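Ohemaa Agbeko
1/10/20

1/ OK I have been on a soup kick since November and I finally have enough opinions to post a thread. Get a bowl. This is mostly about groundnut soup, but there's a lentil detour.

2/ My aunt in Akpalu makes it with a whole chicken and no measuring. I called her for amounts and she said "until it looks right." So I've spent the winter finding out what right looks like!

3/ Start with onion, ginger, garlic and one hot pepper, blended. Steam the chicken in that with salt and nothing else for 30 minutes. No water yet. The chicken gives up plenty of its own.

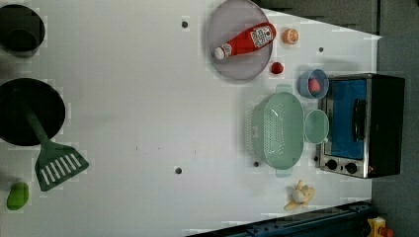
Then the peanut butter, the kind with only peanuts in it. I use 500 grams for a big pot, which sounds wild, and I will not be taking questions. Loosen it with hot water first or you'll be chasing lumps all night.

4/ Cook the peanut paste with some tomato until the oil comes up to the top. This is the part I kept rushing. Mohammed-Awal Asante told me to leave it alone and go fold laundry, and he was so right. Mine takes 60 minutes on low.

5/ Lentil detour! Dario Costa sent me his red lentil and lemon soup and I've made it four times already. Rinse the lentils until the water runs clear, add cumin, and put the lemon in at the very end, off the heat.
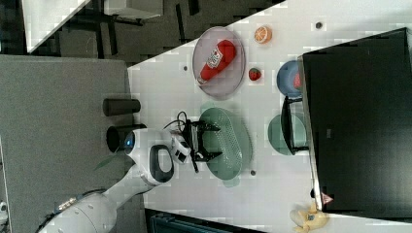
6/ What to eat with it: rice balls if you have the patience, plain rice if you don't. I like boiled yam too. Maëlle Penner eats hers with toasted sourdough and I've come around, it soaks up everything.

7/ Freezing. Groundnut soup freezes great, but it'll look split when it thaws. Don't panic, just warm it slowly and whisk in a splash of water. 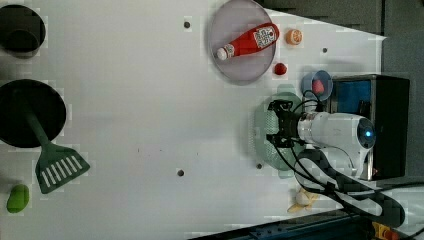
Leave some room at the top of the tub, too. I lost a good lid learning that one. The lentil soup gets thick as mortar in the freezer, so it needs more water and a fresh squeeze of lemon.

8/ Next up is okra soup, and my aunt has already promised to be unhelpful over the phone. If your family does it with smoked fish, tell me which kind and when it goes in, please!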